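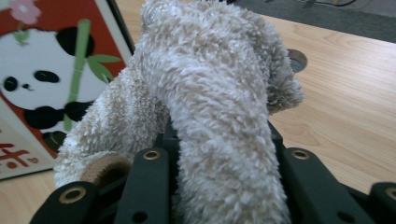 Dredusholm – Mar 26, 2022

Soft toy check, playroom shelf 3
Inspector: Sulastri Harahap
Item: plush toy, off-white looped fleece, tan felt paw pad
Tag no. 1168

Pile, pull test by hand – PASS. No loops came away. Shaggier tuft tugged separately, same result.
Paw pad, edge stitching – PASS. Pad lies flat. Recheck in July.
Limb seams – PASS WITH COMMENT. One seam has a slack stitch on the inside. No filling exposed. Resew before the toy goes back out.
Filling – PASS. No hard lumps felt in the limbs.
Eyes and nose – PASS. No movement when twisted.
Cleanliness – FAIL. Gray marks do not brush out. Wash cold in a mesh bag, air dry, inspect again.
Care label – NOT LEGIBLE. Enter as unknown in the Drotemard log.

Comment, M. Ghiță: slack stitch confirmed. Use doubled polyester thread, knot buried. Hold the item for 14 days if the second wash is also a fail, then discard.

Status: withheld pending wash and repair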